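Ladar project notebook, student robotics group, Dudthorpe
January, entry 14
Written up by Arsalan Kakakhel

Aim: collect first-person footage of ordinary gym tasks so the two-arm rig (Fluren) has something to learn hand placement from. The simulator set is finished. Real footage is what we are short of.

Start 10.40. Head camera zeroed against the wall marker, clock synced to the laptop. Exposure locked by hand, as the glossy floor tiles upset the auto setting last time and the brightness pumped whenever the wearer looked down.

Task A is reach and hold on a padded roller, both hands. Start of segment is first contact by either hand, end of segment is last release. The wearer should not talk during a segment. 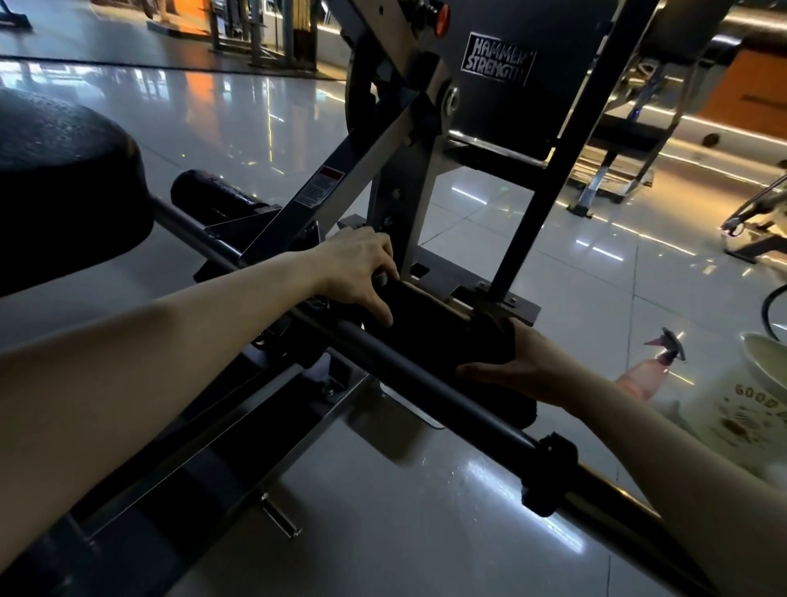
Contact labels for A are done by eye for now. The automatic hand tracker gave 2564 frames with both hands found, and dropped one hand in 159 more. Most of the drops are where the fingers go round the far side of something dark. The tracker seems to want an edge it can see between skin and background. I have not retrained it and do not plan to before the regional heat.

Task B, soft items held in two hands. Fluren's fingers have no model of cloth at all, so the labels here are only grip points and a yes/no for tension. Tension is a guess from the footage. Two labellers, then compare. Where they disagree the frame is left out of training but kept on the disk.

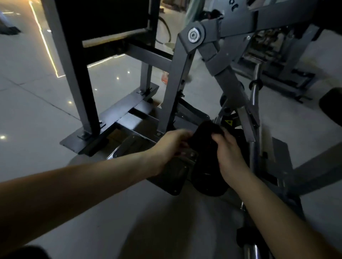
Dim light costs us more than I allowed for. Shutter at the present setting smears fast wrist movement and the depth estimate wanders with it. Options:
- open up the shutter and accept noise
- slow the wearer down
- drop the fast frames

Going with the second. It changes the timing, but Fluren moves at a fraction of human speed anyway and the timing gets rescaled on import.

Task C, seated, one hand on a bar and the other hand sharing the bar with a held object. This is the awkward case for the planner, which assumes one object per gripper. For the moment the second object is logged as an attachment of the right hand. Ugly, but the file format allows it and the loader does not crash.
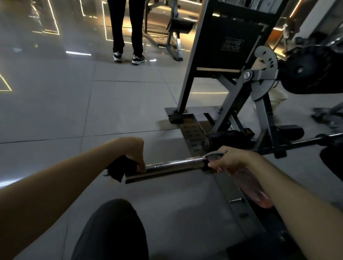 Task C, left hand over the chrome handle, right hand at its other end with the pink bottle.

Import run at 15.10. 1902 frames accepted at first pass. Cap for the competition entry is 1000 per task, so C will be thinned by taking every second frame and B left as it is.

To do:
- bystander legs in the background of C, mask before upload
- blank out readable text on kit, all tasks
- check left/right labels in A, the script swapped them once before
- spare battery for the head camera, the old one sags after a long segment
- ask about the second labeller's login

Disk copy is in the Kakakhel folder, read only. Do not rename the segments, the loader goes by file name.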